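Prarneo open afternoon, hand-held gripper kit: a visitor's review

I went along to the Prarneo open afternoon in April wanting to try one thing, their hand-held gripper, and ended up staying until they started switching things off. Tickets were free, you booked a slot (mine was 2 o'clock) and after a short welcome you could wander wherever you liked.

First, the gripper itself. It has a white body and two soft grey fingers, and you squeeze to close them. I'd expected a toy. It's a lovely thing to use! Within a few minutes I was picking up teaspoons, and the fingers give just enough that a paper cup keeps its shape. I had a go at folding a cloth too, which was far harder and which I would happily have carried on failing at all afternoon.

The weight is my one real grumble. My unit came in at 732 grams on their kitchen scales, fine for ten minutes, less fine for an hour, and I felt it in my wrist on the train home. Smaller hands may struggle with the reach to the trigger as well. The 2026 version is supposed to be lighter than the old Cosex one, which I've never held, so I can't compare.

What I liked best was how ordinary the work looked. People get on with small jobs at desks, some with a pack on their back and a device strapped to the head, and they were patient with questions (I had plenty). The big room has a mezzanine and lots of daylight, so you can watch one person for a while and then drift off to the next. 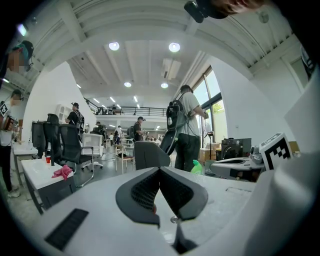 Trương wrote in after I posted the first version of this to say that the wrist ache goes if you rest your elbow on the desk between tries, and that the Drunitz demonstration has a lighter gripper but a much stiffer squeeze. I'd love to try that one next. Slots at Prarneo are limited to 22 visitors, so book early, and wear comfortable shoes.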